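Kleinteile in der Werkstatt sortieren und trocken lagern

Wer Haken, Wirbel, Schrauben und Federn in einer einzigen Schublade aufbewahrt, verliert Zeit beim Suchen und Material durch Korrosion. Die folgenden Hinweise gelten für unbeheizte Werkstätten, Kellerräume und Garagen mit wechselnder Luftfeuchte.

Vor dem Einräumen vollständig ausleeren

Alle Schubladen auf eine helle Unterlage kippen, ein altes Betttuch genügt. Grob nach Werkstoff trennen: Stahl blank, Stahl verzinkt, Messing, Kunststoff, Naturmaterial. Angerostete Teile kommen sofort in ein eigenes Gefäß. Flugrost überträgt sich in feuchter Luft auf blanke Nachbarteile, besonders bei direktem Kontakt.

Gefäße auswählen

Für die Zwischensortierung eignen sich Becher und Schalen mit rundem Boden. Kleine Teile lassen sich mit dem Finger an der Wandung hochschieben, in rechteckigen Kästen bleiben sie in den Ecken liegen. Eine farbige Innenseite erleichtert das Auffinden dünner Drähte und kleiner Ringe. Gefäße, die einmal in der Werkstatt waren, gehen nicht zurück in die Küche.

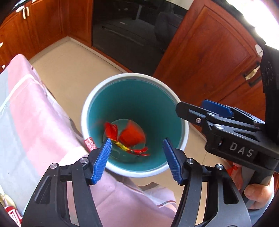

Korkor Nartey
Redaktion Werkstatt und Lagerung
17. Januar 2025

Kunstköder und Federn

Köder mit Federn werden einzeln gelagert. In Sammelkästen verhaken sie sich, die Fahnen knicken und richten sich nur teilweise wieder auf. Geknickte Federn 5 Sekunden über Wasserdampf halten, mit den Fingern glattstreichen und liegend trocknen lassen. Haken dabei mit einer Zange fassen.

Weichkunststoff gehört nicht in dasselbe Fach wie lackierte Köder. Weichmacher lösen den Lack an, im Sommer innerhalb weniger Tage. Ein im August geschlossen abgestellter Kasten auf der Fensterbank reicht dafür aus.

Einsatzkästen

Bewährt haben sich herausnehmbare Einsätze mit umlaufendem Rand. Der Sortimentskasten von Vukard hat 18 Fächer und lässt sich mit Zwischenstegen unterteilen. Die Stege sitzen anfangs stramm; etwas Silikonspray auf die Nuten, danach abwischen. Der flachere Kasten von Darnar passt unter eine Werkbankschublade, schließt aber nicht dicht und ist für blanke Teile ungeeignet.

Trockenmittel

Je Kasten ein Beutel Silikagel. Beutel mit Farbindikator sind vorzuziehen. Regeneriert wird im Backofen nach Angabe des Herstellers, nur lose Perlen auf dem Blech, keine Beutel mit Kunststoffvlies. Reis nimmt zu wenig Feuchtigkeit auf und staubt.

Blanke Haken und Federringe vor dem Einlagern dünn ölen. Einen Lappen mit harzfreiem Öl tränken, auswringen, die Teile darin wenden. Überschüssiges Öl bindet Staub und verklebt kleine Federn. Ölgetränkte Lappen ausgebreitet im Freien trocknen oder in einem verschließbaren Metallbehälter aufbewahren.

Beschriftung

Papieretiketten lösen sich unter 7 Grad häufig vom Kunststoff. Gewebeband mit Permanentmarker hält besser. Beschriftet wird die Stirnseite, bei gestapelten Kästen zusätzlich der Deckel. Angaben: Bezeichnung, Größe, Werkstoff. Abkürzungen auf einer Liste an der Schranktür festhalten.

Kontrolle

Alle 3 Monate jeden Kasten öffnen und den Indikator prüfen. Bei Kondenswasser am Deckel den Inhalt auf Zeitungspapier auslegen und den Kasten offen stehen lassen. Dichtungen aus Moosgummi werden mit der Zeit flach und sind dann zu ersetzen; Meterware in passender Stärke führt unter anderem Baidoo.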